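Night Listeners Wanted, Sotport and Roden

Daline Sleep Sound is looking for 60 adults who sleep badly and are willing to do it on a schedule. Starting in September, we want to find out whether slow spoken stories help people drift off faster than rain noise, or whether both simply give you something new to resent at 2 a.m.

You'd listen at home for nine nights, in your own bed, with your own lumpy pillow. Each morning you fill in a short form before coffee. We realize this is the hard part.

You may apply if you are over 18, live in Sotport or Roden, and usually take more than half an hour to fall asleep. Please don't apply if you work night shifts, have a baby under one, or share a room with a committed snorer. You have our sympathy, but you would ruin the numbers.

The stories were recorded at the Bautista Street studio and concern canal maintenance, mostly. One is 2667 words on the subject of gravel — early listeners called it "fine." 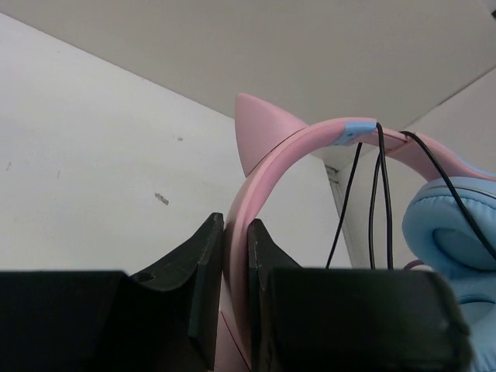 Do I have to listen to the whole story?
Stop whenever you like, and write down the last thing you remember hearing.

Participants receive a grocery voucher after the final form comes in. To apply, write to Daline Sleep Sound, P.O. Box 897, Sotport, and tell us what time you usually give up and look at the clock.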